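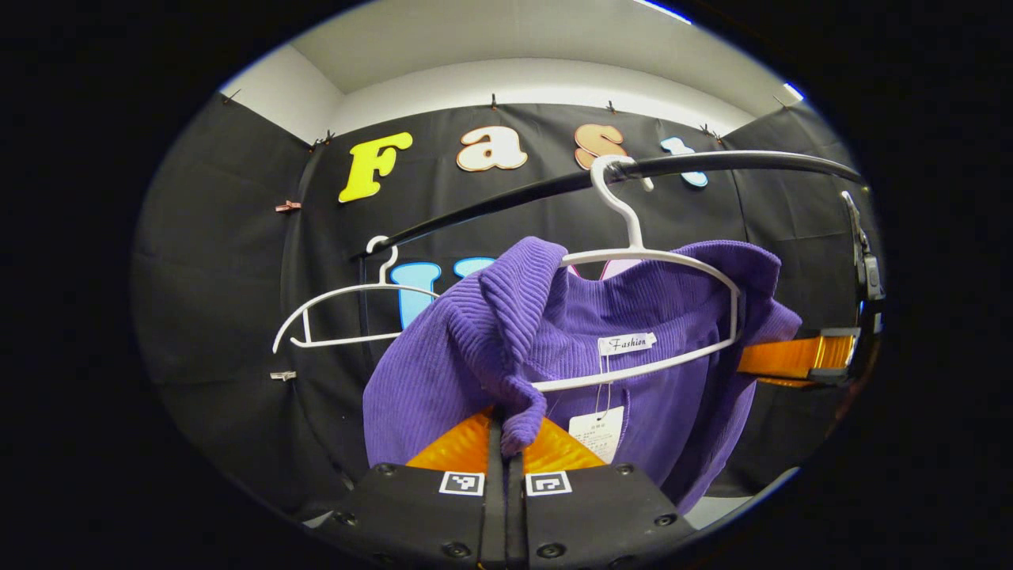 Good Practice Working Group for Garment Handling – Minutes of the November Meeting

Held in the upstairs room at Kuvside, starting at 9:30 in the morning. Members from Kuvside, Selarar, Lamrani and Himex were present, with two people from Lamrani joining by phone. Kuvside took the chair and the Selarar office kept the minutes.

1. Welcome and apologies

The chair thanked everyone for coming, and in particular those who had driven in before it was light. Coffee was at the back and would be refilled at the break. Apologies had been received from the Himex packaging team, who had a delivery that morning but sent their written comments ahead, and these are taken up under items 4 and 6.

2. Minutes of the last meeting

The minutes were read and accepted with one change. Under the item on floor markings, "should" had been typed where the group had agreed on "must". The Selarar office was sorry for the slip and has already fixed the copy in the shared folder. Anyone who printed the old one is kindly asked to recycle it.

3. Matters arising

The shorter version of the code, which Lamrani promised last time for hanging up beside the rails, is nearly ready. It fits on one sheet if the type is kept small, and there was a friendly disagreement over whether anybody would read it at that size. Lamrani will try a two-sheet version as well and bring both.

The question of who keeps the master copy was still open from the spring. Kuvside offered to hold it for another year and this was gratefully accepted.

4. Section 2 of the code: hangers, rails and hooks

This took up most of the morning, and the group felt the time was well spent. The draft wording had asked for "a suitable hanger", and the written comments from Himex pointed out, very politely, that this could mean anything at all. After a good deal of back and forth the following was agreed:

A work cell uses one style of hanger for a whole session. If the style has to change, the session is closed and a new one is opened with its own log entry.

Empty hangers may stay on the rail during a session, but the log has to say so. Selarar would have liked to see them taken off each time. Others felt that a real shop rail nearly always has an empty one on it somewhere, and a gripper that has only ever met a tidy rail isn't ready for much. The group came round to allowing them – with the note in the log as the price.

The rail bracket is checked by hand before the first garment goes up. Lamrani asked for the check to be repeated after the midday break, and there was no objection, so that went in too.

A knit that is sitting unevenly on its hanger is left as it is at the start of a run, unless the test sheet calls for a neat start. There was some feeling that operators straighten things out of habit, which is a kind habit in a shop and a nuisance in a test. The chair asked members to raise this with their own people gently.

5. Section 3: tags and labels

Himex asked whether price tags should come off before handling. Strings do catch, and a torn tag makes for an awkward conversation with whoever lent the clothes. On the other hand, goods arrive tagged and leave tagged, and the work the code is meant to cover includes that part of their life. It was agreed that tags stay on, that any tag pulled loose is logged as a handling fault even when the garment itself is fine, and that fingertip pads never close on a tag on purpose.

Sewn-in labels were dealt with quickly. A garment is not to be held by its label, by hand or by gripper. Everyone nodded and we moved on.

There was a short break here. The chair reminded members that the back stairs are being painted and to use the front ones.

6. Section 4: hands, grippers and shared space

The rule on shared reach was read aloud twice, as it had confused several people in the draft. Put in everyday words, where two grippers are working at one rail, only one may be closing on a garment at any moment unless the test sheet plainly allows both. The second waits clear of the cloth. Kuvside wanted a fixed distance written in, and Selarar felt that a distance would be too much for a narrow booth and too little for an open floor. It was left to each site to set its own figure and post it by the rail.

For handheld grippers, the operator checks the housing screws and the fingertip pads at the start of each shift. The square markers on the jaws are to be kept clean and flat, and a marker that has begun to peel is replaced before work goes on. A member from Himex mentioned that they wipe theirs with a dry cloth only, after a bad experience with a spray, and the group was glad to borrow the idea. It goes in as advice and does not bind anyone.

Backdrops were raised too. Cloth that is pinned or clipped up should be looked over weekly for anything working loose. Decorations behind the rail are allowed, provided they are fixed flat and stay the same for the whole session. Lamrani had wanted them left out altogether, but was content once the word "same" was added.

7. Report on the shared log

Selarar gave the figures with some pleasure. The shared log now holds 3835 handling entries from the member sites, well past the 2000 the group had hoped for when it was set up. Of these, 523 carry a fault note. The group had a long talk about whether that is a good number or a bad one and did not settle it, partly because the sites still use the fault box differently. One marks every slipped sleeve, while another only marks a garment that reaches the floor.

It was agreed that the fault box needs its own half page of guidance. Himex and Selarar will draft it together, and the chair asked them to keep it short enough that a tired person can use it at the end of a shift.

8. Training for new operators

The proposal was for new operators to watch 3 full sessions before handling the grippers themselves. Kuvside already does this and spoke warmly of it. Lamrani worried about the hours, having taken on several people at once, and asked if one of the sessions could be watched from a recording. The group was happy with that so long as the other two are in person, at the rail, with someone on hand to take questions.

9. Actions

Lamrani: bring one-sheet and two-sheet versions of the short code.
Kuvside: keep the master copy and put in today's wording for sections 2, 3 and 4.
Himex and Selarar: draft the guidance on the fault box.
All sites: set a waiting distance for second grippers and send it to Kuvside for the record.
All sites: remind operators about leaving uneven garments alone at the start of a run.

10. Any other business

Himex asked if the code should say something about zippers. It should, and it will be on the next agenda along with buttons, which somebody added from the far end of the table.

Selarar has a box of spare marker sheets to give away. Please collect them from the front desk.

The meeting closed at 12:15, with thanks to Kuvside for the room and for the very good rolls. The next meeting will be at Lamrani, on a date to be sent round.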